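Uvbridge Community Seed Library
Progress report to the Hauksdóttir Fund
Prepared by Yae Yoshida, project lead
25th August

Dear Hjalti,

What a summer! When we sent you our first report in December we had a card catalog drawer, a borrowed shelf and a lot of hope. Now there are days when I have to move envelopes off my chair before I can sit down, and I couldn't be happier about it.

Where we are

The library has 170 varieties on the shelf, all of them labeled and all of them free to anyone who walks in with a library card (or without one, if they ask nicely at the desk). Beans are still our biggest group by a long way. Squash is second, which worries me a little, because squash crosses so easily and we are only as good as the notes that come back with the seed. More on that below.

Borrowing has been steady since spring, with a big rush in the first warm spell and a smaller one in July when people came looking for fall greens. I had expected July to be dead! Instead we ran out of kale and had to put a sign up. Several people who came in for kale went home with mustard greens and a promise to tell us how they cooked them, and two of those recipes are now taped inside the cabinet door.

The growing beds

Your grant paid for the raised beds behind the branch library, and they have changed how the whole project feels. Before, seed saving was something we talked about at a table. Now people can see a lettuce bolt, flower and go to fluff, and they can come back the next week and shake the seed into a paper bag themselves. The kids love the lettuce. The adults, I've noticed, love the beans, and will stand there shelling dry pods long after the workshop is supposed to be over.

The bed nearest the wall gets less sun than we planned for. Tomatoes sulked there all through June, so we pulled them and put in chard and parsley, and both are doing beautifully. We'd like to leave the parsley in over the winter so that it flowers next year. It means giving up that space for a long time, but parsley seed is something people keep asking us for. 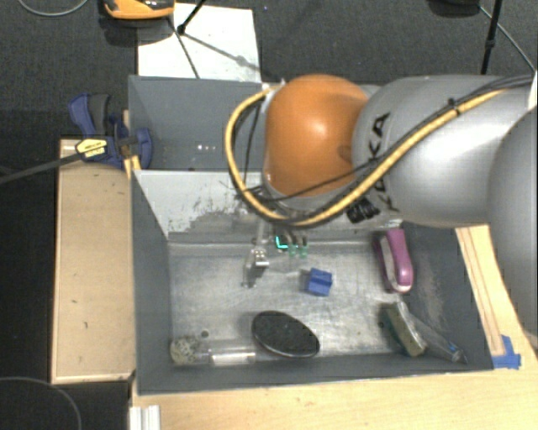

Drip lines went in during May, later than the schedule said, because the first set of fittings was the wrong size for our spigot. Once they were running, the difference was plain to see. The pepper plants stopped dropping their flowers, and the watering rota went from something I had to chase people about to a quick check of the timer in the evening.

Workshops

We promised you a monthly workshop and we've held one every month, plus an extra on wet-processing tomato seed that people asked us to repeat. That one is messy and it smells terrible, and it was the most fun I've had all year. We had 50 people at the spring seed swap, and the line for the pea table went out of the door and past the bike rack. Next time we'll use the large meeting room and put the peas at the back.

The session on reading a seed packet was quieter, but I'd like to keep it. It draws people who have never grown anything, and they ask the questions the rest of us have forgotten to ask. What does "days to maturity" count from? Can you plant an old packet? How deep is deep? We wrote the answers up on a single sheet and it now goes home with every first-time borrower.

What came back

Returns are the part I was most nervous about, and I'll give you the full picture. Plenty of borrowers haven't brought seed back yet, and some of them never will. We decided early on that there would be no fines and no scolding, and I still think that was right. What has come back is mostly good. The beans and peas are clean and dry and well labeled. The squash is a mixed bag, and I've set aside anything that came without notes on what else was growing nearby. We'll plant a few of those in spring to find out what they are, which should make for some strange and interesting pumpkins.

We ran our first germination tests in early summer with damp paper towels on top of the staff refrigerator. The Evo lettuce did very well. The Arken leek did badly, and we've taken it off the shelf until we can get fresh seed. Leek doesn't keep long even when you do everything right, so from now on we'll replace it every season.

Money

Spending is in line with the budget you approved, with two changes. The beds cost less than expected because we found good lumber locally. The drip irrigation cost more, mainly from the second order of fittings. The two nearly cancel out, and the small amount left over has gone to glass jars with proper seals. The itemized sheet is attached, with receipts.

Still to do

The online catalog is behind. The records are all typed up, but the search page only finds a variety if you spell it exactly right, which is no use to someone looking for "that purple bean." We're working on adding plain descriptions and hope to have it open to the public by December.

We also need a better answer to humidity. The cabinet stays cool, but it was a damp August and I didn't like the feel of some of the envelopes. We've moved the onions and carrots into jars for now and will do the rest as time allows.

Please come and visit before the first frost if you can. The runner beans have climbed over the top of their poles and are heading for the library roof, and there's a bag of the dry ones here with your name on it.

With warm thanks,
Yae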